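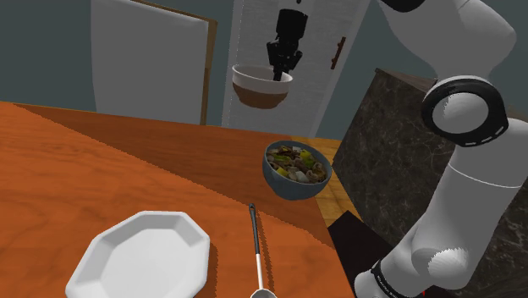
Search this site Search Go

How I collect bowl-handling demos in simulation

I've been putting together training examples for a kitchen policy since February, and I keep getting the same messages asking how to start. So here's my routine, warts and all (it's a hobby setup, and I'm sure a proper lab would do half of this differently!).

1. Pick one task and write it down as a sentence. Mine was "pick up the bowl by its rim and hold it over the table." If your sentence has two "ands" in it, split it up. I record each half separately and glue them together at training time.

2. Set up the table with some junk on it. A ladle, a plate, another bowl with food in it, whatever your asset folder has. My first batch had only the target bowl, and the policy got terribly confused the moment I added a spoon.

3. Shuffle before every episode. I let a little script (I call it Britow, don't ask) move the objects and change the light. Keep the seed in the episode's file name. You'll want it later, believe me.

4. Drive the arm slowly. Come down over the rim with one finger on each side, stop, close, wait a beat, then lift. That tiny pause looks silly on playback but it gives the model a clean moment to learn from. I rushed my first 37 episodes and ended up redoing every one of them.

5. Save two views, one from across the table and one close to the gripper. The far view tells you where everything is, and the close one is where you find out whether the fingers are really on either side of the rim.

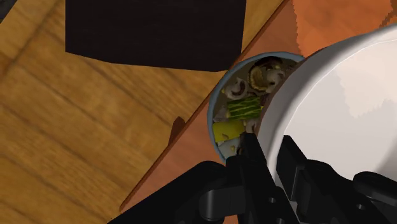 Nadiia Nazarenko wrote to me that she'd keep the sloppy grasps too, tagged as failures, and that her model only learned to back off and try again after she put them in. I was throwing mine away! Now they go in a folder of their own, and I mix a few in toward the end of training.

6. Watch everything before you train. Yes, all of it, at double speed with a coffee. I recorded 2,000 episodes for the last round and kept 1,895. Most of the rejects were bowls poking through each other, plus a handful where I'd bumped the wrong key and sent the arm off toward the wall.

7. Train on a small slice first. If the policy can't manage the easy layouts after that, go back to step 4 before you record any more.

Next up is pouring, once I've worked out how to make the food behave.

Updated December 2024

Share this 37 shares 2 comments

We use cookies to improve your visit. Accept Manage settings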